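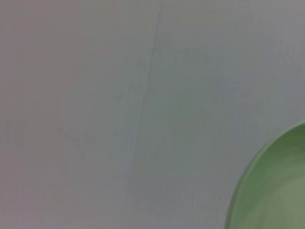 *Grey tabletop with a faint line through it, and the edge of a light green dish.*

# One table, one plate, no apology

The owner of Besa, a lunch room that seats very few people and would like to seat fewer, has asked to be identified only as the owner. "Put my name in and my cousins will come," she says. "They don't pay."

We are talking at half past three, when lunch is over and the afternoon trade, such as it is, has not begun. I've come to ask about the tables. Besa gets asked about its tables more than its soup, which the owner regards as an injury.

"They're grey," she says. "People want there to be a story. I went to a showroom and the man had a colour called Uvcombe, and another called Daltoria, and I held them both up to the window and they were grey. I took Uvcombe because it was in stock."

She'll concede that it isn't a simple grey. At one end of the table we're sitting at, the top goes a little pink, nearly lavender. Slide your coffee along and it cools off toward blue. There is a fine streak through it all that a generous person would call brushed.

"In November it looks like dishwater," she says. "In summer it looks like very expensive dishwater."

Then there is the line. It's thin, it runs on a slant, and it fades away before it gets anywhere. Regulars have theories. One holds that it's a crack and the table will someday open like a book. Another says it's a join. The owner has been asked to rule on the matter and declines.

"I run my fingernail over it every morning and every morning I've got a different opinion," she says. "It hasn't eaten anybody's fork. I'm at peace with it."

The plates are another matter, and on plates she will talk until you miss your bus. Before she opened, she had white ones, a job lot from a hotel called the Odera that was closing its dining room. There were 432 of them, for a place with one sink. She sold most of them to a wedding hire firm, who came back the next week to ask whether the gravy stains were original.

"White shows you everything," she says. "You put a sandwich on white and it looks like evidence."

So she went green. Pale green, the colour of a toothpaste that doesn't work very well. She'd seen it in her grandmother's kitchen and had hated it there for years.
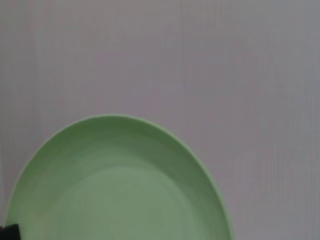
"No flowers, no gold, no little saying about bread," she goes on. "I've eaten off plates that had more to say than the person across from me. I wanted a plate that would just sit there."

What she's fond of is the rim. It comes up slightly and flares, and where the light gets at it the green goes paler. She says it stops peas. She has views on restaurants that serve peas on a flat plate, and most of them can't be printed.

I ask whether customers notice any of this.

"A fellow told me the plate clashed with the table. I said, with what part of it? He thought about that through his whole pie." She seems pleased still. "Green and grey. That's a wet paddock. It's the most natural thing in the world."

Her cleaning routine is a cloth, warm water and a drop of dish soap. She used to own a spray that promised to restore surfaces to their original brilliance. "I met that table when it was new. It was never brilliant." As for small dark smudges, she gives each one two goes with the cloth. After that it's considered staff.

She did keep a ledger for a while, in the first year, of every lunch served. It stopped at 743, when the pen ran out, and she took this as a sign. The ledger is now under the short leg of the dresser in the back, where she says it has finally earned its keep.

I ask what she would change if money were no object. New chairs, she says at once. The chairs are terrible. Has anyone complained?

"No," says the owner, getting up to put the kettle on. "They're all looking at the table."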